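What Do Robots Do All Day? A Visit to the Open Day at Aravena

Have you ever wondered who teaches a robot to pick up a sock? I had never thought much about it until last November, when I went along to the open day at a place called Aravena, in the town of Bristoston. I went with a whole crowd of kids and parents and one very patient grandmother, and we all came home talking about socks and spoons. So pull up a chair, because I want to tell you all about it, and it may take me a little while!

The first thing you should know is that Aravena doesn't look like a robot lab in a movie. There were no flashing red buttons and no giant metal doors. Part of it is set up like the inside of a house, with the kinds of things you might have in your own home. If you want a robot to help people at home one day, it needs to learn about homes, and a home is a pretty tricky place. Factories are neat. Everything is in the same spot every morning. Is everything in the same spot every morning at your house? It certainly isn't at mine.

Our guide was Fermín Montecinos, and he started by asking us to do something silly. He told us to put one hand behind our backs and hold up the other one with just the thumb and one finger sticking out, like the beak of a duck. Then he gave each of us a dish towel and asked us to fold it.

Try it yourself! Go and get a towel, I'll wait.

It's hard, isn't it? The corners slide away, and the towel bunches up in the middle, and you keep wanting to sneak your other hand out from behind your back (I saw at least one dad do it). Fermín told us that this is what life is like for many robots. Lots of them don't have hands like ours, with a palm and four fingers and a thumb. They have something simpler, called a gripper. A gripper opens and closes, and with that one little motion it has to do all kinds of jobs, from lifting a cup to pulling open a drawer.

Now, how does a robot learn to use its gripper? You learned to tie your shoes by watching somebody do it and then trying it over and over again, probably with a few knots along the way. Robots can learn from watching too. A person takes hold of a gripper that has a handle and a camera, and does an ordinary chore with it. The camera records everything from very close up. Later on, a computer goes through the recordings and looks for patterns. Where did the gripper go first? How did it tilt? When did it open, and when did it close? 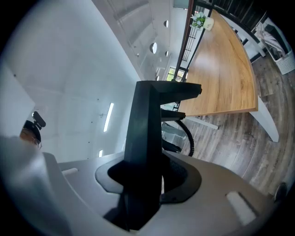

Photo: Aravena open day / Pornia Learning Pages

Looking out from a gripper is a funny way to see a room. The black finger is right in the middle of everything, and the wooden table is up above you, the way it might be for a cat or a very small child. Even the edge of the table seems to bend! That's what happens with a lens that takes in a very wide view. It squeezes a lot of the room into one picture, and straight lines come out curved. Did you find the little plant with the white flowers? It took me a minute.

A girl near the front of our group asked a very good question. She wanted to know why the robot couldn't just be told what to do, the way you tell somebody to take out the trash. Fermín liked that so much that he sat down on the floor to answer it. He said that when you tell a person "pick up the cup," that person already knows a thousand things without thinking. You know that a cup has a handle, that it might be full, that you shouldn't squeeze a paper one, and that it's best not to turn it upside down over Grandma's lap. A robot doesn't know any of those things to begin with, so somebody has to show it.

And one time isn't enough! The people at Aravena had recorded 1,647 chores by the day we came, and they were hoping to get to 2,000 by the end of winter. Of those, 96 were nothing but folding towels. I asked whether it gets boring, and Fermín laughed and said that around the fortieth towel he starts to sing. The chores can't all be done in exactly the same way, either. If you only ever practiced with one blue towel on one table, you might be puzzled the first time you met a yellow one on a bed. So the people doing the chores change things a little each time. They move the cup, or choose a different towel, or come at the table from the other side.

After that came the demonstration, and we all squashed up behind a line of tape on the floor to watch. The robot is called Tornau. It has one arm, and that day it was going to put 3 spoons into a mug. It picked up the first spoon very slowly, much more slowly than you would, and in it went with a clink. Everybody clapped. The second one went in too. Then it reached for the last spoon and missed, and its gripper closed on nothing at all. There was a big "Ohhh!" from the whole room. Tornau backed up, tried again from a slightly different angle, and got it. You should have heard the cheering! I don't think anybody has ever been that happy about a spoon.

I thought the miss was the best part, and I told Fermín so on the way out. He said the team goes back over every miss, and that those are often the ones they learn the most from.

Something to Try at Home

You will need a pair of kitchen tongs, a few soft things such as socks or sponges, and an empty box. Ask a grown-up before you borrow the tongs.

Put the soft things on the floor and move them into the box using only the tongs. When you've got the hang of it, ask a friend to close their eyes and hold the tongs while you tell them what to do, using words only. No touching! Listen to how many words you need for one little sock. Then swap places, and let your friend boss you around for a while.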